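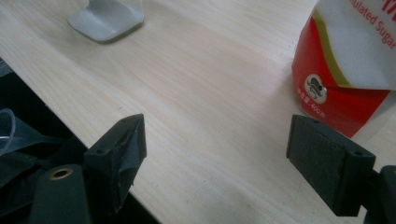
Cuaderno de taller — cocina de pruebas, octubre

Empiezo 8:40, tarde. Almíbar base para las peras de Menitside, segunda tanda. La primera se cristalizó en el tarro, seguramente por los bordes del cazo, no limpié con pincel.

Azúcar granulado, bolsa de 400. Para la tanda completa me hacen falta 600 g, o sea que abrir otra y apuntar lo que sobra. Ojo: pesar siempre, no fiarse de lo que pone la bolsa.

Agua 600 también, 1:1. Tullio Greco dice que para pera mejor bajar el azúcar, lo probamos en la siguiente si esta sale bien. Ahora no cambio dos cosas a la vez.

Fuego medio hasta disolver, sin remover despues. Termómetro: a 80 ya estaba transparente. Lo dejé subir igual hasta primer hervor y 2 min más. Fuera.

Reposo 10 min tapado. Color bien, algo amarillo contra el fondo blanco del plato — me parece normal, comparar con el tarro de Garville cuando aparezca (¿quién lo tiene??).

Notas sueltas:
- la mesa de madera clara se pone pegajosa enseguida, trapo húmedo y luego seco. No dejar las bolsas abiertas encima, la última vez acabó azucar en la junta del cajón
- pinza para cerrar bolsas: faltan
- el azúcar de Chow es más grueso, tarda más en disolver. No mezclarlo con este en la misma tanda
- etiquetar tarros ANTES de llenar, con el vapor no pega nada

11:15 — peras dentro, cortadas en cuartos. Flotan. Puse un disco de papel encima y bajaron casi todas. Las de arriba se oscurecen un poco, limón la próxima vez, medio.

Pendiente: medir brix en frío, el refractómetro está en Dritport y no vuelve hasta la semana que viene. Sin eso la tanda queda como "provisional", no mandar a nadie.

Si alguien coge azúcar que lo apunte en la hoja de la puerta, porfa.

Inicio | Cuaderno | Recetas | Material | Contacto

Entradas recientes
Peras Menitside, primera tanda
Limpieza de tarros y tapas
Prueba de azúcar Chow
Lista de compra de octubre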